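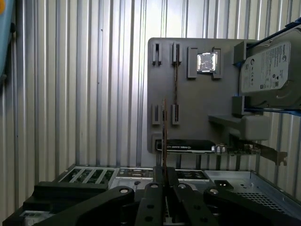 Alte Rechner, neuer Schwung: der Werkstattabend in der Kedora

Wer am letzten Abend in der Kedora war, weiß schon, warum dieser Beitrag länger wird als sonst! Das Thema hieß schlicht »Mehr Speicher für alte Rechner«, und ich hatte mit einer kleinen Runde und viel Tee gerechnet. Dann standen die Leute bis in den Flur, mit Laptops unter dem Arm, mit einem Tower im Fahrradanhänger und einem Notebook, dessen Deckel nur noch von Klebeband gehalten wurde (es läuft wieder, das Klebeband bleibt).

Roos Bakker hat den Abend geleitet, und ich könnte ihr stundenlang zuhören. Sie fing mit dem Arbeitsspeicher an, weil der bei vielen älteren Geräten der einfachste Hebel ist. Ein Rechner mit 2 Gigabyte quält sich heute schon beim Öffnen von ein paar Browserfenstern. Steckt man mehr hinein, soweit das Board es zulässt, fühlt sich dieselbe Kiste oft an wie ausgetauscht. Vorher muss man allerdings wissen, welcher Typ hineingehört. DDR2, DDR3 und DDR4 haben die Kerbe an verschiedenen Stellen, und wenn ein Riegel nicht hineinwill, dann ist er entweder falsch herum oder der falsche. Bitte nicht drücken, bis es knackt!

Für alle, die nicht dabei sein konnten, die Reihenfolge aus meinen Notizen:

Rechner herunterfahren, Netzstecker ziehen, beim Laptop den Akku herausnehmen, sofern er sich herausnehmen lässt.
Den Einschaltknopf noch einmal ein paar Sekunden gedrückt halten.
Ein geerdetes Metallteil anfassen, am besten gleich ein Erdungsband tragen.
Den alten Riegel an beiden Enden entriegeln und gerade herausziehen.
Den neuen nur an den Kanten anfassen, Kerbe ausrichten, gleichmäßig eindrücken, bis die Halterung einrastet.
Erst einschalten und prüfen, ob der Speicher erkannt wird, dann das Gehäuse ganz schließen.

Einer unserer Gäste aus Clirkmont hatte einen Bürorechner dabei, der nach dem Umbau nur noch piepste. Große Aufregung am Tisch! Am Ende saß ein Riegel auf einer Seite einen Hauch zu hoch. Einmal nachgedrückt, und das Startbild war da. Die Ersatzteile für das Gerät haben zusammen 44 Euro gekostet, gebraucht gekauft, und der Besitzer schreibt inzwischen wieder seine Vereinsbriefe darauf.

Und dann die Schrauben

Nach der Pause ging es um etwas, das ich völlig unterschätzt hatte. Wir haben 40 Minuten lang über Schrauben gesprochen und hätten noch weitermachen können. Senkkopf oder Linsenkopf, Kreuzschlitz oder Torx, und warum so viele Köpfe rundgedreht sind, bevor überhaupt jemand ins Gehäuse geschaut hat. Roos' Rat: lieber einmal in vernünftige Bits investieren und den Schraubendreher senkrecht ansetzen, mit ordentlich Druck nach unten und wenig Drehung. Mit einem zu kleinen Bit im großen Kopf ruiniert man beides.

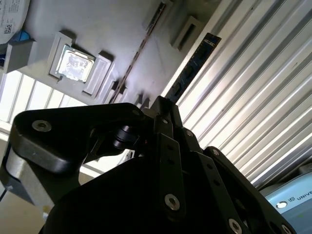 Silberne Senkkopfschrauben in schwarzen, matten Platten.

Sehr geliebt habe ich den Trick mit dem Papier: Man zeichnet den Umriss des Gehäuses auf ein Blatt, sticht an den passenden Stellen Löcher hinein und steckt jede Schraube genau dorthin, wo sie herkommt. Gerade bei Notebooks sind sie oft unterschiedlich lang, und eine zu lange Schraube an der falschen Stelle kann von unten ins Board drücken. Ich nehme jetzt Pappe vom Müslikarton, die hält besser.

Software war auch noch dran, wenn auch knapp. Auf einigen Geräten läuft jetzt ein schlankes Linux, und wer damit fremdelt, darf sich gern bei mir melden, ich sitze ohnehin jeden Abend davor. Die Anleitung zum Sichern der eigenen Daten liegt ausgedruckt im Regal neben der Kaffeemaschine. Bitte wirklich vor dem Basteln sichern, auch wenn »nur« der Speicher getauscht wird.

Im Oktober machen wir weiter, dann mit Lüftern, Staub und Wärmeleitpaste. Roos hat schon zugesagt (hurra!). Bringt gern Geräte mit, die laut sind oder heiß werden, dazu das passende Netzteil und, falls vorhanden, das Handbuch. Wer Speicherriegel übrig hat, egal wie alt, legt sie bitte in die beschriftete Kiste am Eingang, möglichst in einer antistatischen Hülle.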